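Cirnwood bench notes, January

Started 9:20, coffee in hand, which went on the far desk, where coffee lives.

Picking up where the last entry left off, i.e. with the sorting policy doing a very good job of moving one band and everything that band is friends with. The task on paper is dull: bands and straps on the mat, tan to the middle container, black to the white basket, blue to the clear bin on the left. A child could do it. A child would also not reach for a tan band, come up with a tan band plus a blue strap, and deliver the pair to the tan container with complete confidence.

Soon-im's theory is that the Pritard baseline has never been shown what a snag looks like from the inside. All our old demos were recorded by people who are good at this. We go in, we see the tangle, we pick at the edge of it where the loop is free, and up it comes alone. The policy learns "go to the band, close, leave." The picking-at-the-edge part takes less than a second in the recording and gets smoothed into nothing.

So, the pause method (Soo-ah Maeng's name for it, we can find a grander one when there is a paper). After closing, the operator lifts a few centimeters and stops. If something is hanging on, put it down, open, regrasp. If it comes up clean, carry on to the container. The stop gets its own label in Clendeo so it can't be averaged away as a slow bit.
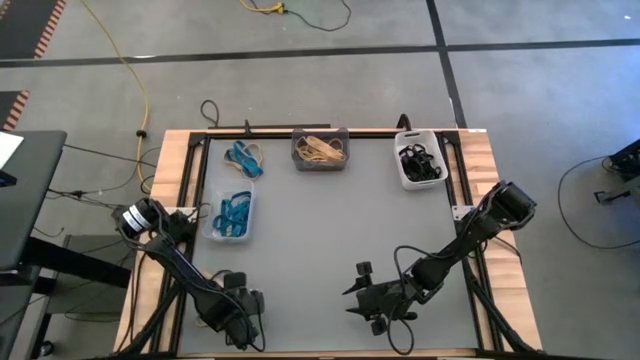

Notebook 5, page 4

Setup for the day. Containers along the back, far enough in that both arms reach without the elbows arguing. Wrist cameras on, head view on. I left a blue strap and a tan loop tangled together behind the clear bin on purpose, as that is the pair the baseline hates most. Everything else sorted to begin with, then emptied out in stages as we went. Soon-im wanted the starts to be random. I wanted them to be nasty. We settled on nasty first, random after lunch, and she wrote that down so I can't deny it.

10:05. Left shoulder took two tries to home. Power cycled, fine. If it does it again tomorrow it goes in the fault log and stops being folklore.

10:30. First demos. The pause is much harder to do than to describe. After years of teleop my hands want to go straight to the basket, and I kept finding myself halfway there before remembering I was supposed to have stopped and had a look. Threw those away. Soo-ah threw away fewer, and was nice about it.

Rules we agreed on, before anyone gets creative:
Lift, stop, look at the head view, then the wrist view. In that order.
A strap touching a neighbor doesn't count as a snag. A strap carrying one does.
Regrasp at most four times. After that, set it down and take another band. Pride is not a label.
If both arms want the same tangle, the left one waits.
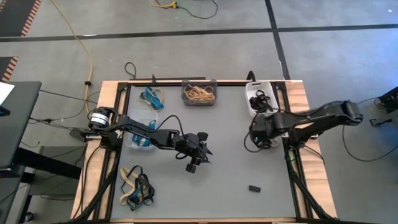

The trouble with the last rule is that waiting looks like nothing on the recording, and a policy trained on nothing will happily do nothing. On the Wang bench last fall we had an arm that learned to hover so well we thought the driver had crashed. For now the waiting arm gets its own label too, and I am going to check by hand that it doesn't swallow half the dataset. Soon-im thinks a fixed parking pose would be simpler. She is probably right, but it costs travel time and I'd like one run without it first.

The mixed pile in the lower left corner was the morning's best material. Loops lying through other loops, three colors, and nearly every grasp from the top brings company. From the side it's better. I never noticed that I grasp from the side there until I had to stop and look at what I'd picked up, so that's one result already, if only about me.

12:40. Lunch. Someone had finished the good crackers.

13:30. Random starts, as promised. Less interesting to do, and Soon-im pointed out that "interesting" isn't a column in the spreadsheet. She also moved the fixed camera down to table height to see whether a low side view catches hanging straps that the head view misses. It might. The trouble is that at table height the nearest lump of cloth is the biggest thing in the world.

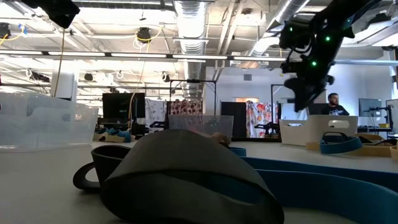 Training and first numbers

Fine-tuned from the Pritard weights on the new demos only, saving every 2,000 steps. Four checkpoints kept, the rest deleted before anyone can get attached to them.

First checkpoint: does the pause, every time, including when it has nothing in the gripper. Lifts air, considers the air, carries the air to the basket.

Second: pauses with a band, ignores what it sees, proceeds. The baseline with better manners.

Third: first real regrasp. Picked up the blue and tan pair, stopped, lowered, opened, came back a little to one side and took the blue alone. Soo-ah made a noise. I'm not claiming anything from one go, so we ran it again from the same start and it dropped the pair off the edge of the mat.

Fourth: snags carried to a container are clearly down on nasty starts and unchanged on random ones. The cost is time, as every grasp now comes with a short moment of reflection whether it needs one or not.

Black on black is still bad. With the strap between black fingers the wrist view has very little to go on, and the head view has the arm in the way.

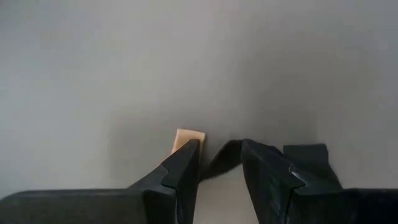
Wrist view, black strap between the fingers. Tan block by the left tip.

Soo-ah suggests light tape on the inner faces of the fingers. Cheap, ugly, worth an hour. It does mean the new demos and the old ones won't match, so it has to happen before the next batch or wait until after the comparison.

To do
Tape question, decide before recording anything else.
Count how much of the data is the waiting label. I said I would.
Same starts on the baseline with an added fixed delay after closing. If that does just as well, the pause is only slowness and I'd like to find out before Soon-im does.
Low side view: crop or move.
Crackers.

17:50, arms off.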